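Entrevista: a diretora de Skullura explica por que o jogo trocou os combates pela arrumação de um naufrágio

Sexta-feira, 13 de novembro de 2020

Partilhas: 200 | Comentários: 3

O estúdio Idasura ficou conhecido por Thygesen, um jogo de ação duro, com chefes que obrigavam a repetir a mesma sala uma noite inteira. Skullura, o novo projeto, decorre numa cidade costeira chamada Sostthorpe e não tem um único inimigo. O jogador é contratado para recuperar objetos de um navio encalhado e decidir o que fica, o que se vende e o que volta ao mar.

Falámos por videochamada com a diretora do jogo, que trabalha a partir de casa desde a primavera. A equipa pediu que a conversa fosse atribuída ao estúdio como um todo, e respeitamos o pedido.

A primeira pergunta era inevitável: porquê abandonar os combates? "Tínhamos um protótipo com combate até junho", conta. "Funcionava, mas as pessoas que o testavam passavam mais tempo nos porões do que a lutar. Abriam caixas, liam etiquetas, empilhavam coisas. Quando aparecia um inimigo, suspiravam."

O combate foi cortado em duas semanas. Demorou muito mais a refazer o resto, porque a progressão do jogo estava presa às armas. "Havia portas que só abriam com uma arma específica. Tivemos de voltar a cada uma delas e perguntar para que servia."

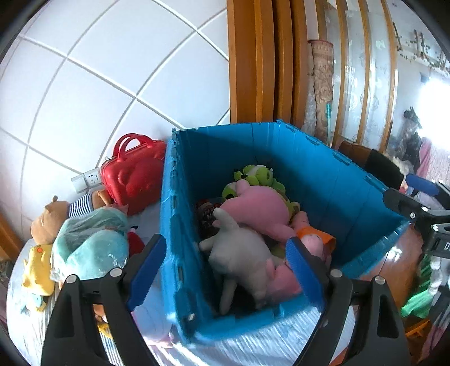
O peso das coisas

O sistema de física é a parte de que a diretora fala com mais gosto. Cada objeto tem peso, volume e aquilo a que a equipa chama teimosia, um valor que define quanto resiste a ser encaixado. Uma corda molhada é teimosa. Um livro não é.

"No início tudo se comportava como tijolos", diz. "Os objetos moles são um problema antigo nos jogos. Ou atravessam as paredes ou tremem. A nossa solução é aldrabar: cada objeto mole tem 5 formas possíveis e o jogo escolhe a que melhor se ajusta ao espaço." O jogador, garante, raramente dá pela troca.

Perguntámos se isso não torna o jogo lento. A resposta foi direta. "É lento. Quem quiser velocidade tem Thygesen, que continua à venda e de que continuamos a gostar." Há, no entanto, marés. O navio inunda-se a certas horas e o que estiver solto perde-se. Nas duas horas que jogámos, foi esse o único momento em que sentimos pressa — e perdemos um baú inteiro por o termos deixado junto à escada.

Sostthorpe e os seus moradores

A cidade serve de base entre expedições. É pequena, com um mercado, uma oficina e um farol desativado, e os habitantes reagem ao que o jogador traz do navio. Vender uma peça a alguém pode fechar a história de outra personagem.

"Não há um final bom", explica a diretora. "Há 3 finais e em todos eles alguém fica zangado connosco. Escrevemos primeiro as zangas e só depois as missões."
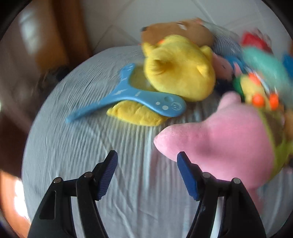
Peluches em cima de uma cama.

A banda sonora foi gravada à distância, com cada músico em sua casa, e os diálogos também. A diretora admite que se nota. "Há uma cena no mercado em que as vozes parecem vir de salas diferentes, porque vêm. Ainda vamos mexer nela."

Quanto às plataformas, Skullura sai primeiro no PC. As versões para consola dependem do desempenho do sistema de física, que nas máquinas mais antigas ainda engasga quando o porão está cheio. Um modo para 2 jogadores está a ser testado, mas o estúdio não promete que chegue no lançamento. "Duas pessoas a arrumar o mesmo porão discutem muito. Ainda não decidimos se isso é um defeito."

Data de lançamento também não há. A equipa aponta para o próximo ano e prefere não dizer mais do que isso.

Comentários (3)

farol_apagado: Joguei Thygesen até ao fim duas vezes e não sei se quero um jogo sem chefes. Vou esperar por uma demo.

marealta: Perder coisas por causa da maré parece-me ótimo. Dá para gravar a meio de uma expedição?

pixelmanco: Mais um que sai "primeiro no PC". Quem tem consola que espere, como sempre.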